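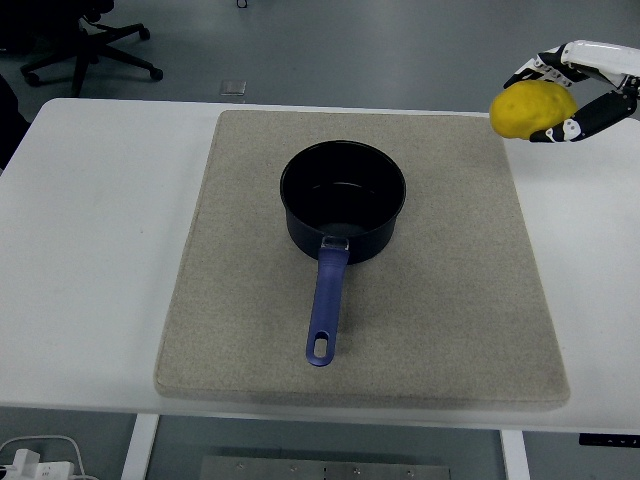
4. Setting up the Alska portable hob

4.1 Before you start

Read this section in full before connecting the hob to the mains. The Alska is a single-zone induction hob for indoor household use. It must not be built into a worktop or used in a caravan, boat or outbuilding.

Check that the carton contains the hob, the mains lead, the spare foot and the guarantee card. If any part is missing, do not use the hob. Contact Pollard Spares and quote the serial number printed on the underside.

4.2 Choosing a position

1. Place the hob on a level, dry surface that can bear the weight of the hob and a full pan.

2. Leave a gap of at least 10 cm behind the hob and at each side. The fan draws air in from below and blows it out at the rear.

3. Keep the hob away from sinks, curtains and other heating appliances.

4. Do not stand the hob on a metal sheet, a tea towel or a tablecloth. Cloth can be drawn against the air inlet.

Caution: Do not place the hob on top of a gas or electric cooker, even if the cooker is switched off.

4.3 Connecting to the mains

1. Make sure the power switch at the rear is set to 0.

2. Push the mains lead fully into the socket on the hob.

3. Plug the lead into an earthed wall socket. Do not use an extension lead or a multi-way adaptor.

4. Set the power switch to 1. The hob beeps once and the standby light comes on.

Note: If the standby light flashes, the supply voltage is outside the permitted range. Switch off and see code E5 in section 9.

4.4 Checking your pans

Induction heating works only with pans that have a magnetic base. Hold a fridge magnet against the underside of the pan. If it sticks firmly, the pan is suitable. If it sticks weakly, the pan will heat slowly or unevenly.

The base must be flat and between 12 and 24 cm across. Pans of plain aluminium, copper or glass are not detected, and the display shows a dash.

4.5 First use

1. Wipe the glass with a damp cloth and dry it.

2. Half fill a suitable pan with cold water and place it in the centre of the marked ring.

3. Press ON. The display shows 0.

4. Press + until the display shows 5.

5. Let the hob run for 2 minutes. A faint smell from the new parts is normal and will clear.

6. Press OFF. The fan carries on until the inside has cooled. Do not unplug the hob while the fan is running.

Caution: The glass takes up heat from the pan and stays hot after use. Wait until the letter H has gone from the display before touching or cleaning it.

4.6 Setting the child lock

1. With the hob in standby, hold LOCK until the display shows L.

2. To release it, hold LOCK again until the L goes out.

Note: The lock stays on if the mains supply fails. OFF works at all times, whether the lock is on or not.

4.7 Registering the guarantee

Fill in the card and post it to the address on the reverse. Keep your receipt. The guarantee does not cover cracked glass, or damage caused by sliding pans across the surface.

Section 4 revised Oct 5, 2021. Text: Hala Zoubi. Technical check: Yuk-lan Chiang.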